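**Do pleats survive being folded, or is hanging the only way?**

Every guide I find says hang pleated skirts, full stop. I've got a drawer, no closet space, and a shop assistant who tried to sell me a Clisten pleat spray I don't believe in. Grey jersey gets folds wherever it likes anyway, so why fuss?

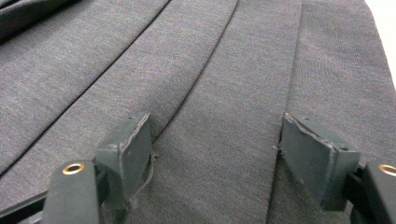 Trí Ung: Jersey creases and set pleats are different problems. A soft knit mostly relaxes on a hanger overnight. Pressed pleats won't come back once you've flattened them crooked. I'd skip the spray too – never seen one do more than water does.

Fair enough, but how do you fold the pleated one?

- Lay it flat, waistband away from you, and line the pleats up from the waist down. Fix any rumpled bit of hem before you go further.
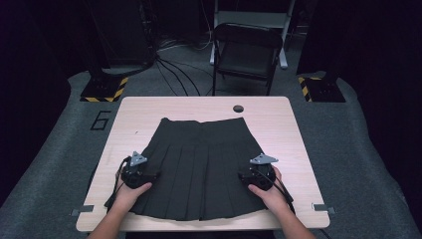
- Fold it lengthwise in two, along a pleat, then roll loosely from the waistband.

**Other replies**

Plestell: Just roll it in a stocking, my mum did. Worked on polyester. No idea about wool.

Rirkico: wouldn't trust any of this past about 8 weeks in a drawer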